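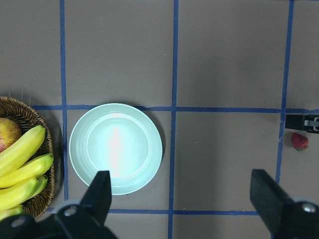 The robot's fingers are open over the tape grid. The basket of fruit is on the left, next to the green plate.

How a school robotics club teaches a robot to set out fruit
April 2023

Picking up a strawberry is easy for you. You look at it, reach out, and your fingers know how hard to squeeze. A robot has to be taught every bit of that, and it takes a long time.

The robotics club at Matheson School has been working on this since February. Their job for the year is called the Fruit Plate Task. The robot has to take a piece of fruit and put it on a plate without dropping it, squashing it or knocking anything over. The club is getting ready for the Wellitz Junior Robot Day, where teams from different schools try the same task.

What is the tape for?

The club used blue tape to mark the table into boxes, which they call cells. The cells work like the squares on a street map. Instead of saying "put the plate over there a bit", a student can name a cell and everyone on the team puts it in the same place.

The tape was put down by hand and the lines are a bit wavy. That doesn't matter much. The robot doesn't need perfect squares. The grid is mostly there for the people, so they can set up the table, write down where things were, and set it up the same way again another day.

At the start of a try, the plate might go in one cell and a strawberry in another. Next time they are moved. If the plate always sat in the same spot, the robot might only learn to reach for that spot. It wouldn't learn to look for the plate.

How does the robot see?

There is a small camera near the robot's gripper. A gripper is the part that holds things, and this one has two black fingers. Because the camera moves with the arm, it sees what the gripper is getting close to. It sees the gripper's own fingers as well, so they show up big at the bottom of the picture.

Shiny things can be a problem. When light bounces off a plate it can make a bright white streak called glare, and it is hard to see what is under it. The club tries the task with the blinds open and with the blinds closed, so the robot gets used to both.

How does it learn?

First, a student moves the robot through the job using a set of hand controls. The computer saves what the camera saw and how the arm moved. One go at the job is called a demonstration. The club made 100 demonstrations before they let the robot have a turn by itself.

The computer then looks for patterns in all those saved moves. The club's program is named Sisel, and it runs on a laptop beside the table. One demonstration is made up of lots of camera pictures. The longest one the club has saved has 2,611 pictures in it, because the student driving the arm kept missing the strawberry and had to go back.

Slow demonstrations are kept if the fruit ends up on the plate. If the fruit falls on the floor, that one is deleted and the student starts again.

Why are some fruits harder?

Each fruit has its own shape. Apples are round and can roll away. Bananas are curved, and in a bunch they are joined at the top, so pulling on one can move the others. Strawberries are small and soft. If the fingers close too far, you get jam.

The club started with strawberries on the bare table and will try the basket later. Taking fruit out of a basket is harder because the rim gets in the way and the pieces lie on top of each other.

Try it yourself

You can play this at home with 2 people. You will need masking tape, a plate, some fruit and a pair of kitchen tongs. Ask an adult before you put tape on a table.

1. Mark out a grid and give each cell a letter or a number.
2. Put the plate in one cell and the fruit in another.
3. One person is the robot. They hold the tongs and close their eyes.
4. The other person gives directions, such as "left", "down", "open" and "close".
5. Have 5 turns, then swap.

Move the plate between turns. Write down which words worked and which ones mixed up your robot.

Words to know

Cell: one box in a grid.
Demonstration: showing the robot how a job is done.
Glare: bright light bouncing off something shiny.
Gripper: the part of a robot that holds things.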